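Where Rain Goes in a Town
A science page for readers 8 to 12
Text by Áine Daly

Print this page
E-mail this page to a friend

Rain that lands on a forest floor mostly soaks in. Rain that lands on a town mostly cannot. Roads, roofs, and parking lots are hard surfaces, and water has to travel across them before it finds a way down. Scientists call this moving water runoff.
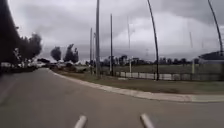
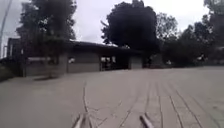
Asphalt and concrete are both hard surfaces.

What is an impervious surface?

Impervious (say it: im-PUR-vee-us) means that water cannot pass through. A raincoat is impervious. A sponge is pervious, which is the opposite. Most soil is pervious because it has small gaps between its grains. The gaps are called pores. Sand has large pores and drains fast. Clay has very small pores and drains slowly.

Asphalt is made of crushed stone held together with a sticky black material that comes from oil. Concrete is made of sand, stone, water, and cement. When either one is packed down or set hard, very few open pores are left. A crack lets a little water in, but only a little.

Why roads are not flat

A road may look flat. Usually it is not. On many roads the middle is built slightly higher than the sides. This shape is called the crown. Water runs down from the crown toward each edge.

At the edge there may be a curb. A curb does two jobs. It marks where the road stops, and it works as the side of a shallow channel called the gutter. The gutter slopes gently along its length, so water keeps moving until it reaches a storm drain. Parking lots have slopes too, and these are planned before any paving starts.

What happens below the drain

A storm drain opens into a pipe. Small pipes join larger pipes, in the same way that streams join rivers. In many towns these pipes lead straight to a creek, a lake, or the sea. The water is not cleaned first. Anything it picked up on the way — oil, litter, dog waste, road salt — goes with it.

In the town of Etthorpe, 389 storm drains empty into Noonan Creek. Enda Flanagan, an engineer for the town, keeps a map of them. Each October a crew clears fallen leaves from the grates. A blocked grate can turn a street corner into a pond in one heavy storm.

How much water is it?

Runoff can be worked out with multiplication. You need the area of the surface and the depth of the rain.

One inch of rain on one square foot of hard surface is a little more than half a gallon. The exact figure is close to 0.623 gallons. The roof of the Boslow Road library in Etthorpe covers 635 square feet. Multiply 635 by 0.623. The answer is 395.6 gallons, from one inch of rain on one small roof.

Slowing the water down

Grass slows runoff. Its stems get in the way, and its roots keep the soil open. A strip of grass beside pavement can take in part of the water if the ground slopes toward it. If there is a raised curb in between, the water stays in the gutter unless the curb has gaps.

A rain garden is a shallow dip planted with things that can stand in wet soil for a day or so. Pervious paving is another method. It has open pores or gaps between blocks, with a layer of loose stone underneath to hold water while it sinks.

Try it: a soaking test

You need 4 clear plastic cups, a pushpin, a measuring cup, a watch, and a tray. Ask an adult to make ten small holes in the bottom of each cup.

1. Half fill the cups, one each with sand, garden soil, clay, and gravel.
2. Hold the first cup over the tray.
3. Pour in 4 ounces of water.
4. Write down how long it takes for dripping to start.
5. Repeat with the other cups, using the same amount of water.

Press the garden soil down hard with your thumb and test it again. Compare the two times.

Words to know

Crown: the raised middle of a road.
Gutter: the channel along a curb.
Pore: a small gap in soil or stone.
Runoff: water that flows over the ground and does not soak in.

Checked by Esperanza Halvorsen

Print this page
E-mail this page to a friend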